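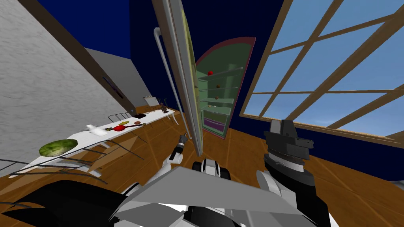

Long white counter, watermelon at the near end, red pan farther back.

Aug 23, 2025

Fludcombe turtle nests, notes after reading the Stadetti summary

Read the summary twice. The claim is that the scent strips kept raccoons off the painted turtle nests along the north shore, and that we should buy strips for every marked nest next spring. I don't buy it yet. Writing this down while I still have the field sheets open.

What they have: strips went on in May, on the north shore only. South shore got nothing. North lost fewer nests. That's the whole argument once you take out the charts.

Problems, as they come to me:

North shore has the gravel road and the dog walkers. South shore has the corn. If I were a raccoon I know where I'd spend June. Splitting the treatment by shore means any difference between the shores looks like a strip effect, and we have never had a year when the two shores lost nests at the same rate.

The nests weren't found the same way either. Latrice Tran walked the south shore at dawn and caught females in the act, so her nests are marked from the first night, when most of the digging happens. On the north side a lot of the nests went on the map a day or more later. A nest that has already made it through two nights is a safer nest, strip or no strip. Latrice said this at the time, it's in her own handwriting on the back of sheet 4, and it didn't make it into the summary.

"Predated" also means different things on different sheets. Some people wrote it for any hole. Benavides method says shell fragments or nothing. I went back through the south sheets and there are holes with no shell that got counted as losses, and I can't find the same on the north sheets. Could be real, could be two people with two habits.

Then the spacing. The maker says one strip covers a circle 2 m across. Ours were laid wherever the stake happened to be, and several stakes were well off the nest so as not to advertise it. So either the strips work at a greater distance than the people who sell them say, or something else is keeping the nests whole. I lean toward something else.
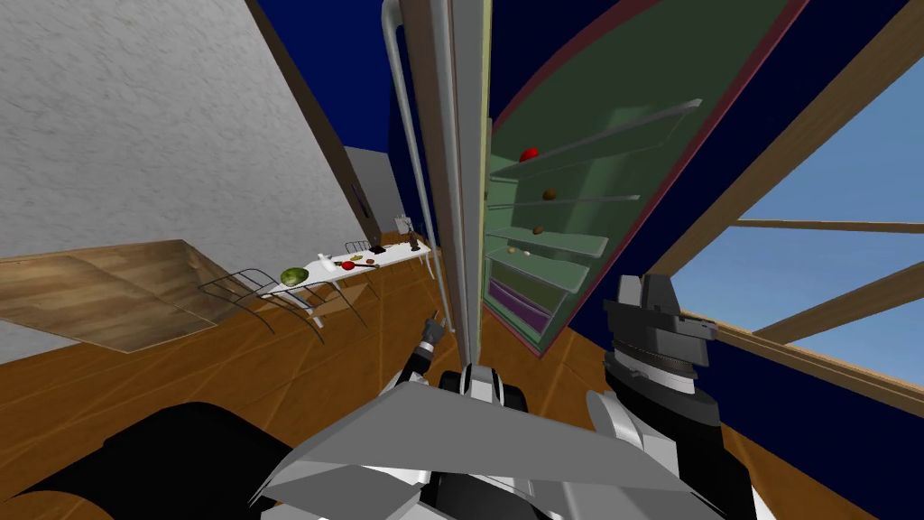

The trail cameras ought to settle part of this, and they half do. Camera 3 on the north shore has 510 triggers for June and July. Went through them this week. Mostly grass, then deer, then Hala Berrada's boots. There is one good sequence of a raccoon walking straight past a strip, nose down, no hesitation that I can see, and on out of view. It didn't dig. It also didn't look bothered. One animal on one night, so I'm not hanging anything on it, but the summary calls the same sequence "avoidance behavior" and I'd like to know what it avoided.

Camera on the Somer inlet failed early. No idea what visited there. The summary counts those nests as undisturbed by night, which should come out.

Cost, for the record: 600 strips at the quoted price is $800 with shipping. Plain wire cages we already own would cover a good share of those nests for the price of staples and an afternoon. Cages have their own trouble (kids lift them, hatchlings sometimes need the gap widened) but we know what they do.

What would change my mind: both shores next year, strip or blank strip decided by coin toss at each nest, same person scoring, and the person scoring not told which is which. Nests only count if marked the first night. Hala thinks we won't get enough first-night nests to say anything. She may be right. Then we can't say anything, and the summary should read that way too.

Asked Latrice for the original dawn times. She has them in the green notebook, not the spreadsheet.

To do
Rescore the south shore holes, shell only
Pull the Somer inlet nests out of the night totals
Ask Stadetti which sheets they used for the second chart, the totals don't match mine
Check whether the blank strips can be had without the scent, or if we cut our own from felt
Batteries for camera 3 before hatchlings start moving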